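年明けからネット通販のポイントを整理している。2023年8月1日ではなく、08/01/2023と海外式に表示されるサイトがひとつあり、そこの失効日を読み違えそうになったのがきっかけだ。日と月のどちらが先なのか、画面のどこにも書いていない。問い合わせたら「月が先です」と返ってきたので、まだ余裕はあった。

いま残高があるのはRumeroとZedisの二つ。Drulvilleにも会員登録はしてあるが、去年の冬に靴下を買ったきりで、ポイントは付いていなかった。

## Rumeroのポイント

残高は673ポイント。1ポイント1円で、会計のときに1ポイント単位で使える。ここは分かりやすい。

分かりにくいのは期限のほうで、通常ポイントと期間限定ポイントが同じ数字に合算されて表示される。内訳を見るには、マイページから「履歴」、さらに「種別」と進まないといけない。開いてみたら、673のうち80が1月末で切れる分だった。

使うときは期限の近いものから順に引かれるらしい。試しに詰め替え用の洗剤をひとつ買ってみたところ、履歴では確かに期間限定の80から先に減っていた。残りは通常ポイントなので、最後の買い物から一年は持つ。
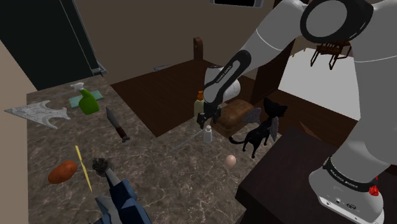
ここまでの内容を先に短く投稿したところ、コメント欄に返事が付いた。Rumeroの期間限定ポイントは、注文をキャンセルすると元の期限のまま戻ってくるので、月末に使うときは気をつけたほうがいい、期限を過ぎてからキャンセルになった分は戻らなかった、とのこと。在庫切れで店側から取り消された場合も同じ扱いだったそうだ。

規約を読み直すと、たしかに下のほうに一行だけ書いてあった。店側の都合なら戻してほしいところだが、決まりは決まりなので、期限ぎりぎりの予約商品には使わないことにする。

## Zedisのほう

Zedisはポイントではなく「コイン」と呼んでいる。こちらは900コインあるが、1コイン1円ではない。交換の単位が決まっていて、クーポンに替えてから使う。クーポンにした時点で有効期間が短くなるため、買うものが決まるまでは替えないほうがよさそうだ。

もうひとつ、クーポンは送料には使えない。前に小さいものを頼んだとき、商品代は全部クーポンで払えたのに送料だけカードに請求が来て、明細を見てしばらく何の支払いか思い出せなかった。

コインの価値は時期で変わる。キャンペーン中は同じ枚数で少し額の大きいクーポンに替えられる。ただ、前回の差額はおよそ64円だった。そのために次のキャンペーンを待つかというと、たぶん待たない。

## 当面のやり方

手帳の後ろに、サイト名と残高と一番近い期限だけを書くことにした。アプリの通知は切ってある。セールの案内と失効の案内が同じ通知で来るので、見分けるのが面倒になった。

Rumeroの通常ポイントは、次に米を買うときに全部使う予定。Zedisは電池が切れそうなのでそれに充てる。単3と単4の両方が要る。Drulvilleは退会するつもりで手続きのページを探したが、まだ見つかっていない。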